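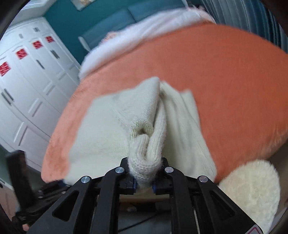
문: 스탠우드 핸드 그리퍼 키트는 시험 기간이 끝난 뒤 바로 구매해야 하나?
답: 시험 기간 종료 후 5일 안에 구매, 연장, 반납 중 하나를 정해 공급사에 서면으로 알리면 된다. 연장은 한 차례만 가능하다.

의류 정리 장비 검토 회의록
일시: 2025년 6월 23일 월요일 오후 3시
장소: 라크포트 사무소 소회의실
참석: 구매팀, 운영팀, 기술지원팀
안건: 핸드 그리퍼 키트 도입 여부, 유지보수 계약, 교육 일정

1. 전회 회의 사항 확인
브레케 측 견적서는 접수 완료. 시미어 측은 부품 단가표가 빠져 있어 다시 요청하기로 함.

2. 키트 검토
운영팀은 니트류 소매와 밑단을 잡는 작업을 우선 평가 항목으로 두자고 제안함. 골지 소맷부리는 접히거나 꼬인 상태로 잡히는 경우를 따로 기록하기로 함. 수건과 셔츠는 다음 차수로 미룸.
기술지원팀은 집게 끝 패드를 소모품으로 분류해야 한다고 보고함. 스탠우드 견적에는 교체용 패드가 포함되어 있으나 나사류는 별도 주문임. 구매팀이 포함 범위를 문서로 받기로 함.
시험 작업은 품목당 300회로 정함. 실패 건은 삭제하지 않고 사유를 적어 보관함.

3. 유지보수 계약
스탠우드 안은 방문 점검, 브레케 안은 택배 수리 방식임. 수리 중 대체품 제공 여부가 브레케 안에 적혀 있지 않아 결정을 보류함.

4. 교육
신규 작업자 11명을 대상으로 반나절 교육을 실시함. 교재는 공급사 설명서를 그대로 쓰되 손 끼임 주의 항목을 첫 장으로 옮김.

5. 결정 및 담당
- 시미어 단가표 재요청: 구매팀
- 니트류 평가 기록지 작성: 운영팀
- 패드 보관 수량 산정: 기술지원팀
- 브레케 대체품 조건 확인: 구매팀

6. 기타
충전기 보관함 열쇠는 운영팀이 관리함. 본계약 여부는 10월 정기 회의에서 다룸.

오후 4시 20분 폐회.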